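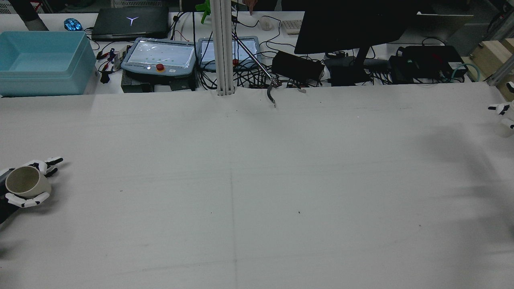
Why did the left arm keep moving after the stop was pressed?
The two pendants each stop their own arm, and the link that is supposed to trip the other one was not being read. Right arm stopped, left arm carried on with its trajectory until somebody hit the second button.

August, Thursday. Morelli cell, cup tasks.

Short version of the morning. Run 21 of the cup pick. Left hand had the cup on its side, fine, grip current normal. Right arm came in lower than the taught path and started pushing down on the table. Ella hit the stop on the right pendant. Right arm dead right away. Left kept going, cup and all, toward where the right hand was now parked. Second stop pressed, left arm dead too. Hands touched but lightly, scuff on one fingertip cover, cup OK. Nobody near the table.

Log says 2 seconds between first stop and second. Felt longer.

So two faults, keep them apart:
A) right arm low in the approach
B) stop not shared between arms

B is the serious one. A only matters to us today bc it's what made us press the button.

Cell is locked out for any dual arm motion until B is closed. Single arm jogging at reduced speed only, other arm powered off at the cabinet, not just stopped. Wrote it on the whiteboard as well.

What I checked for B:
- stop circuit wiring at both controllers. Continuity good on both channels. Wiggled the connectors, still good.
- swapped the interlock cable for the spare. No change.
- pressed left stop, right arm does NOT stop either. So it's symmetric, which makes one bad wire pretty unlikely
- safety config on both controllers. Shared stop input is set to "unused" on both!! It was enabled when we signed off the cell. Compared with my printout.

The Gronach controllers got updated Monday evening. Looks to me like the update put the I/O map back to default. Our config file loads after, but it only carries the motion parameters, safety settings have to be entered by hand with the password. Didn't know that. Was not in our update checklist.

The software stop in our own node should have caught it anyway. It watches the state message from both arms at 100 Hz and is meant to hold the pair if either one leaves RUN. Watchdog is 120 ms. It did not fire. Reason, after an hour of reading: the new firmware reports a different state code for pendant stop, our node doesn't know the code and treats unknown as "no change". Bad default, my code, my fault. Unknown now means hold.

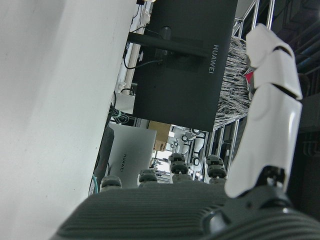
Ella wants it written down that the software hold should never have been counted as a second layer, it's the same network and the same message, and if the controller lies then both layers believe it. She would rather have a hard wired pair stop with its own relay and one button within reach of whoever is at the keyboard. Also asked why we update controllers on a Monday evening with no stop test the next morning.

Agree with all of it. No good answer on the last one. Relay goes on the order list, need to ask Vurville if they still have the safety relay from the old cell before we buy.

Retest of B, after putting the shared input back on both sides (power cycle needed, otherwise it shows enabled but isn't):
right stop pressed, both arms stop
left stop pressed, both stop
interlock cable pulled, both stop
software hold switched off, same three again, same result
Low speed only, hands empty. Full speed not done yet.

Now A. Wrist cameras recorded through the whole thing so went back over the footage from both sides, no slip visible at the hand mount that I can find. Tool offset on the right is the old value, the one from before we changed the hand mount. Same update? Probably but can't prove it, the offset could of been wrong for a few days and the earlier tasks just didnt go low enough to show it. Re-taught the tool point, approach looks right in dry runs with left powered off. Leaving A open. 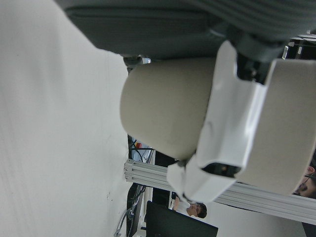 Yabsira Alemneh
Test engineer, Morelli cell

Still to do
- full speed stop test, both directions, with somebody on each pendant
- add to update checklist: I/O map, shared stop input, tool offsets, power cycle, stop test. Nobody runs a task before those are ticked
- diff the rest of the safety config against the printout. Only looked at the inputs so far, not speed limits or joint limits
- ask Gronach for the list of state codes in the new firmware, release notes don't have it
- new fingertip cover
- near miss form, Ella has started it, I owe the timeline

Backup of the config from before the update is on the cell laptop, folder "pre_update", don't overwrite. Logs for run 21 copied to the share, the clock on the left controller is behind the right one so line them up on the first stop event, not on the timestamps.

Dual arm lockout stays on overnight.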